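Lolon House – shared kitchen and utility, monthly walk-round, June
Done by: Erlinda Dalisay. Copy to Jonalyn Gatchalian

1. Fire door to corridor – closes, latch a bit stiff. OK for now.
2. Extinguisher by hob – pin in, gauge in green. Tag no. 2648, matches the book.
3. Fire blanket – on hook, tapes hanging down. OK
4. Smoke alarm, corridor – tested, loud. Heat alarm in kitchen – tested, took two goes. Change battery.
5. Hot tap – 47 degrees after a minute. Fine, limit here is 50. Write it on the sheet by the boiler please, last month is blank.
6. Floor – lino lifting by back step, trip hazzard. Taped. Needs doing properly, Catacutan have been asked for a price.

Washing up area – clean plates to go in the rack, not left piled on the side. Tea towels changed daily. Sharp knives washed singly and put straight back in the block.

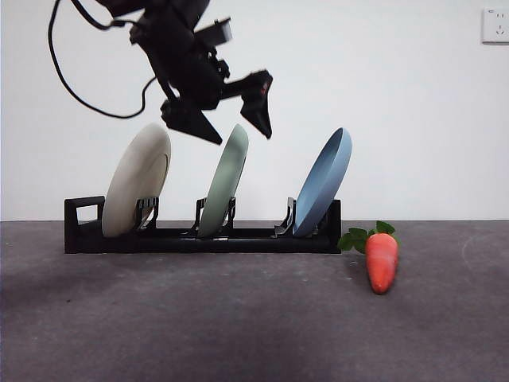
Fridge – 6 degrees, too warm. Turned down a notch, check again at 4 pm. Seal on the door is split at the bottom corner. Jonalyn to ring Fendari about a new one, same as last time.

Freezer – OK. Needs defrosting before the hot weather.

Bins – lids on, food bin emptied. Outside gate left open agian, please shut it.

First aid box – blue plasters nearly gone, eye wash out of date. Order from Cornasance with the gloves.

Sockets – one by the kettle has a cracked plate. Switched off, taped over. DO NOT USE til electrician has been.

Window catch – still broken. On last month's list too.

Signed E.D.
Outstanding: lino, fridge seal, socket, catch, eye wash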